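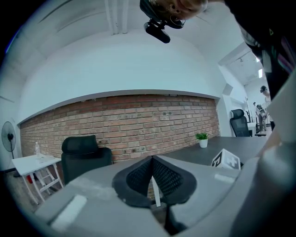 brickline_ops
Moderator, Gripper Tryouts board

Mesh pad on the gray handheld, day 9. Black woven net in a rubber rim, V shape. I like it way more than the Juvimetti pad - softer, and cups dont skate. Marker cube is on the long table again, tracking fine so far.

tolvane2715
Disagree. Juvimetti holds flat stuff better. Mesh snagged on tape for me, twice. Which camera?

brickline_ops
Small black one, worn up front. Villora controller.

kestrel_m
Villora lags w/ 2 cameras on. Try the Lalley one, same plug

tolvane2715
Lalley dropped 1456 frames on me in May. no thanks

brickline_ops
ok will run both teh same day and post logs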